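Gollumano Sweater Comb and Wool Wash, Reviewed After a Long Winter

I have a soft spot for rust-colored knits, and I wear mine until the elbows beg for mercy. So when the Gollumano comb and wash set went on sale for $29, I didn't think very long. My old Vasto shaver had been chewing little holes in things, and I was ready to try something gentler!

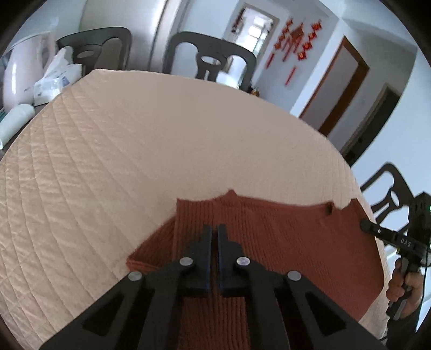
482 words · Filed under Wool & Laundry

The comb first. It's a small thing with fine teeth, and you pull it one way only, lightly, with the knit lying flat. Ribbing takes patience — go along the ribs, never across them, or you'll catch a loop (ask my gray cardigan). A whole sweater took me most of a radio play and a pot of tea, and I didn't mind a bit.
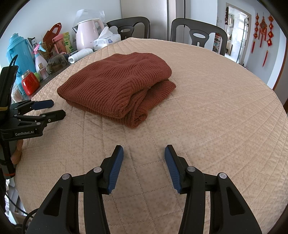 Reading time: 3 min

The wash comes in a 300 ml bottle and smells faintly of cedar. My friend Kenta Uchida finds it too strong and sticks with Winari, but I like opening the drawer in October and getting that whiff. One capful does a sink of cool water, no rinsing, and then I roll everything in a towel and dry it flat. The cap does leak if you tip the bottle over, so keep it upright — I lost a good bit of mine on the bathroom shelf.
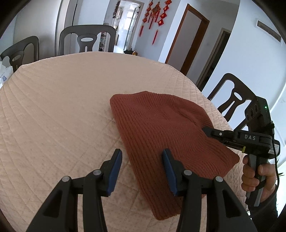 Would I buy it again?

The comb, yes, in a heartbeat. The wash I'd buy if they fixed that cap. If you mostly own very fine cashmere, the Iwasaki brush is softer and I still reach for mine on scarves.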